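Workshop Tips: Setting Up a Bench Arm Around Lamps and Other Corded Household Items

Reference sheet, shop practice series. Revised June 2022.

Scope

These tips apply to a small robot arm mounted on or over a workbench and used with light household goods: lamps, fans, kitchen containers, small appliances. They assume a single arm with a two-finger gripper, a wired pendant, and one operator. They do not replace the arm manufacturer's manual or the risk assessment for your own shop. Where this sheet and the manual disagree, follow the manual.

1. Bench and surface

Slotted aluminum extrusion makes a good base. Brackets, posts and stops can be moved without drilling, and the rails take standard T-nuts. Retighten all frame bolts after the first week of use and every two months after that. A loose rail shows up as position error at the gripper long before it can be felt by hand.

If a slab is laid over the rails, check it for rock at all four corners. Shim any low corner. A polished slab cleans easily but gives little grip, and a lamp with a hard plastic base will slide under a light side load. Test this by hand before running the arm. Push at the base and again at the top of the stem. If the item moves at the base, add a thin rubber mat or a low stop. If it tips at the stem, lower the approach speed.

Gloss also affects sensing. Reflections from room lights can mislead a depth camera or a simple edge finder. Turn off or move any light that throws a bright patch near the pick point, then recheck the readings. 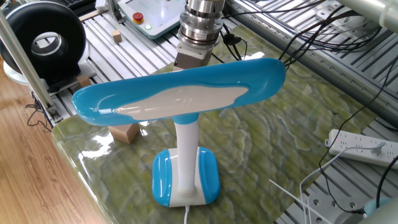
Desk lamp upright on the slab, wrist lowered behind the head. Pendant on the rails.

2. Placing the item

Set the lamp upright with the full base on the slab. Mark the base outline with low-tack tape if the same position will be used again. Run the cord away from the arm's path, and leave enough slack that a small shift of the base does not load the cord.

Wide, flat heads need extra care. The head hides part of the surface below it from an overhead camera, and small items under it can be missed. Clear that area first, or enter those items in the program as obstacles. Test blocks and gauges that are not part of the current job should go back in the drawer.

Record the following on the setup card before the first run:

Item and overall height
Base position and orientation
Height of the lowest safe approach
Gripper opening at approach
Speed limit in force
Cord route

The Stamano setup card has fields for all of these. A plain index card works as well.

3. Approach and contact

Approach from directly above where the shape of the item permits. Stop short of the surface, confirm finger clearance on both sides, then continue at reduced speed. For thin plastic shells, use the lowest grip force that holds the part without slip. Raise it in small steps. Do not raise force to correct poor alignment.

Fingers that are uneven in reach or wear should be matched or replaced. The longer one touches first and pushes the item sideways. Check finger tips against a flat plate at the start of each shift.
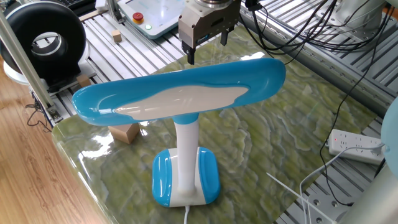 By the Clullalo Workshop Desk

4. Cables on the arm

Cables at the wrist are the most common cause of unplanned stops on a bench this size. Clip them at the wrist and again at the forearm. Between clips, leave a loop long enough for full wrist rotation and short enough that it does not sag onto the work. Move the wrist slowly through its whole range with the item in place and watch the loop the entire time. If the loop can reach a lamp head, move the clip before changing the program.

Replace any cable with a flattened or shiny section in the jacket. Tape is not a repair.

Keep power strips off the slab and outside the reach of the arm. Fix the strip to the rail so that a pulled plug does not drag it. Do not run mains cords and signal cables through the same slot. In our shop the strip feeding bench items is labeled and limited to a total load of 600 watts, and the arm controller has its own outlet.

5. Pendant and emergency stop

The pendant belongs where the operator can reach the stop button without leaning over the work area. Face the button toward the operator. Nothing is to be hung from it, set on it, or stored in front of it.

Test the stop at the start of each shift, with the arm moving at low speed and no item in the gripper. Log the result. If the arm does not stop at once, lock out the power and do not use the bench until the fault is found.

A lit indicator shows only the state given for it in the manual. Meanings differ between makers, so read the page for your own unit and keep a copy at the bench.

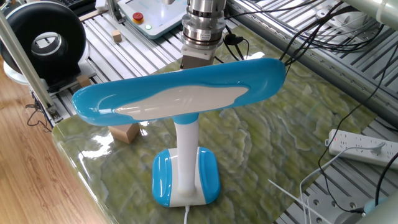
Reset is a separate step from restart. After any stop, find the cause, clear it, return the arm to a known position by hand or at jog speed, and only then resume the program. An item that was in contact when the arm stopped should be inspected for cracks at the joint between stem and head and at the cord entry.

6. End of shift

Raise the arm clear of the slab and park it. Unplug bench items at the strip. Wipe the slab with a damp cloth and dry it; cleaner residue makes the surface more slippery. Return the setup card to the file. Shops using the Vestorus log enter these checks under code 826.

Related sheets: Finger Pads and Wear Limits; Labeling Cords and Strips; Jacobs Bench Frame, Assembly Notes.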